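3.2 Aufbewahrung und Zubehör der Schläger

Neben dem Belag selbst wurde die Art der Aufbewahrung erfasst, die in der Literatur zum Freizeittischtennis meist nur am Rande vorkommt. Szénási und Dimow unterscheiden zwischen offener Lagerung, weicher Hülle und festem Koffer. Diese Einteilung wurde übernommen, allerdings um ein Merkmal ergänzt: ob an der Hülle ein Anhänger oder ein anderes persönliches Kennzeichen befestigt ist. In den Vorgesprächen war mehrfach erwähnt worden, dass sich gleichartige Hüllen im Regal kaum auseinanderhalten lassen.

Die Erhebung fand im August in den Gemeinschaftsräumen der Wohnanlage Zirnstead statt. Erfasst wurden 84 Schläger. Jeder Schläger wurde in dem Zustand aufgenommen, in dem er abgegeben wurde, also mitsamt Hülle und Anhänger. Abbildung 4 zeigt einen Schläger in geschlossener Hülle mit dunklem, durchscheinendem Netzeinsatz über dem Blatt und rotem Griffteil; der Anhänger hängt an einer kurzen silbernen Kette.
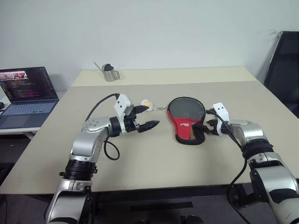
Abbildung 4. Schläger in Hülle mit Anhänger, weiter hinten eine kleine Gießkanne aus Edelstahl.

Warum sollte ein Schläger nach dem Spielen nicht sofort in die geschlossene Hülle gelegt werden? Schweiß am Griff und Feuchtigkeit auf dem Belag trocknen darin nur langsam; der Schläger sollte zunächst abgewischt werden und einige Minuten offen liegen.

Für die Auswertung wurden drei Angaben je Schläger in den Erfassungsbogen Kerkeo eingetragen: Art der Hülle, Art des Verschlusses und Kennzeichnung. Aufdrucke auf der Hülle galten nicht als Kennzeichnung, auch wenn sie eine Zuordnung im Einzelfall erleichtern können. Anhänger wurden unabhängig von ihrer Form gleich behandelt. Lag der Anhänger nur bei, ohne befestigt zu sein, wurde er gesondert vermerkt.

Bei Hüllen mit Sichteinsatz stellte sich die Frage, ob der Zustand des Belags durch das Netz hindurch beurteilt werden darf. Darauf wurde verzichtet. Kleine Risse am Rand und matte Stellen sind durch dunkles Gewebe nicht sicher zu erkennen, und die Beurteilung hinge zu stark von der Beleuchtung des Raumes ab. Der Belag wurde deshalb in einem eigenen Durchgang bei geöffneter Hülle geprüft (Abschnitt 3.3). Die Ketten der Anhänger wurden dabei zur Seite gelegt, damit sie nicht über die Belagfläche scheuern.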